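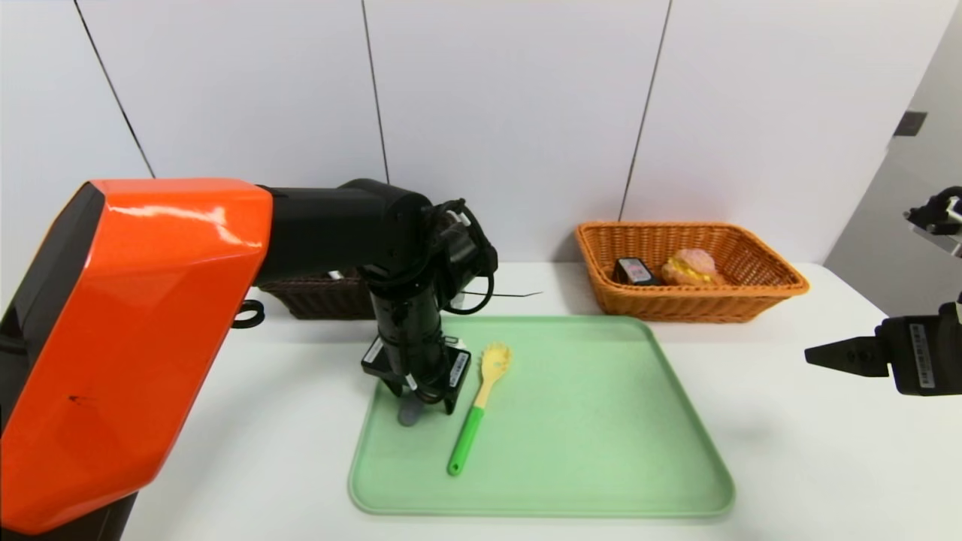 Orange-schwarzer Roboterarm am Tisch, rechts daneben das Tablett.

Zwischenbericht Sundine – Zahngesundheit in Kita und Grundschule
Stand 27.06.2020

Geteilt: 2 | Kommentare: 0

Kurz vorab: Bericht kommt später als vereinbart, die Belege für Brurkari haben gefehlt. Sind jetzt da. Rest wie im Antrag gegliedert, soweit es ging.

1. Stand der Arbeit

Bis Mitte März alles nach Plan. Putzstunden in den Kitas liefen, in den Grundschulen erst zwei Runden, dritte war terminiert. Dann Schließung. Im April gar kein Kontakt zu den Kindern, nur Telefon und Post. Seit den Lockerungen wieder kleine Gruppen, aber nicht überall, die Träger entscheiden sehr unterschiedlich. Manche lassen uns rein, manche wollen bis nach den Ferien niemanden von außen im Haus haben. Verständlich, wirft uns aber zurück.

Erreicht haben wir im Berichtszeitraum 194 Kinder mit mindestens einer Einheit. Bewilligt waren wir für deutlich mehr. Eine Einheit dauert 30 Minuten, das hat sich bewährt und bleibt so. Mit den ganz Kleinen eher kürzer, da ist nach dem Lied Schluss.

Putzen selbst findet zur Zeit nicht statt. Kein gemeinsames Waschbecken, kein Ausspucken, so die Vorgabe. Wir üben trocken am Gebissmodell und geben die Bürsten mit nach Hause. Ob dort geputzt wird, wissen wir nicht.

2. Material

Elternbrief fertig, gedruckt bei Nasrallah, vier Sprachen. Die türkische Fassung mussten wir zweimal machen, in der ersten stand bei der Zahnpasta die falsche Menge. Lag an uns, nicht an der Druckerei. Arabisch und Russisch sind gegengelesen.

Zahnputzbecher: Lieferung unvollständig, Rest angemahnt. Bürsten ausreichend vorhanden, Größe für Vorschulkinder knapp.

Neu ist ein Blatt für die dritten und vierten Klassen zum Thema Zucker in Getränken und was man unterwegs tun kann, wenn keine Bürste da ist. Wasser trinken, Käse statt Keks, zuckerfreier Kaugummi (nur für die Großen, nicht im Unterricht, das war den Lehrkräften wichtig). Das Blatt kam gut an. Die Kinder wollten vor allem über Kaugummi reden, bei den Getränken wurde es dann stiller.

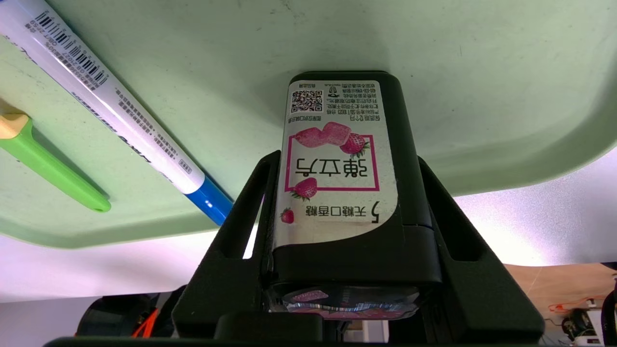 Zuckerfreier Kaugummi im schwarzen Behälter mit weißem Etikett.

3. Brurkari

Der Standort macht weiter Sorgen. Raum war zugesagt, dann doch nicht, jetzt wieder, aber nur vormittags. Elternabend ausgefallen, Ersatztermin nach den Ferien. Die Kita dort hat von sich aus eine Wandtafel gebastelt mit Magneten für jeden geputzten Tag, würden wir gern für die anderen Häuser übernehmen. Kosten gering, Magnete halt.

Von den 17 Einrichtungen auf unserer Liste ist Brurkari die einzige, in der wir noch keine vollständige Gruppe hatten. Wir möchten trotzdem nicht aussteigen. Der Bedarf ist da, nächste Zahnarztpraxis liegt zwei Orte weiter und der Bus fährt selten.

4. Dokumentation

Umstellung auf Pleltov ist gemacht, ging schneller als gedacht. Die Papierbögen aus dem ersten Halbjahr sind noch nicht alle übertragen, das passiert jetzt in der Sommerpause. Ein Problem: die Altersgruppen im Programm passen nicht zu denen im Antrag (dort bis fünf, hier bis sechs). Wir bitten um Rückmeldung, welche Einteilung Sie im Schlussbericht haben möchten. Sonst rechnen wir hinterher alles zweimal.

Einverständniserklärungen: vollständig bis auf eine Klasse, wird nachgereicht.

5. Finanzen

Nicht verbraucht bisher 3213 Euro, hauptsächlich Fahrtkosten und Honorare für ausgefallene Einheiten. Wir beantragen hiermit, den Betrag ins zweite Halbjahr mitzunehmen. Verwendung: Nachholtermine, Nachdruck Elternbrief, Magnete (s.o.). Keine Verschiebung zwischen Personal- und Sachkosten über das erlaubte Maß hinaus. Tabelle liegt bei, die Spalte „Sonstiges" ist Porto.

6. Was als nächstes kommt

- Nachholtermine mit den Schulen abstimmen, Zusagen bisher mündlich
- Bögen übertagen
- fehlende Becher
- Elternabend Brurkari
- Hygienekonzept anpassen, sobald die neue Verordnung da ist

Eine Verlängerung bis Jahresende wäre uns lieber als eine Kürzung der Einheiten. Formloser Antrag reicht oder braucht es das Formblatt? Bitte kurze Info, dann schicken wir es gleich mit den Belegen mit.

Diese Seite verwendet Cookies. Mit der weiteren Nutzung stimmen Sie dem zu. OK | Mehr erfahren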